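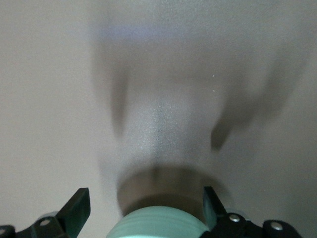 Print | E-mail

Itwood Adds Matte Finish to Its Trisa Line of Work Surfaces

ZISTHOLM, Mar 26, 2018 - Itwood has added a plain matte finish to Trisa, its line of tops for desks, craft tables and kitchen counters. The new finish comes in pale colors, including a beige-gray, and has no printed pattern.

Trisa tops went on sale in November, and nearly 2,000 have been shipped to date. The matte finish can be ordered in all 3 standard depths. It costs the same as the gloss version.

Grajales, the company's dealer for the southern counties, will have samples at its 20 stores by the end of next month. Customers elsewhere can order a sample by mail from the Itwood office in Zistholm.

Print this page | E-mail this release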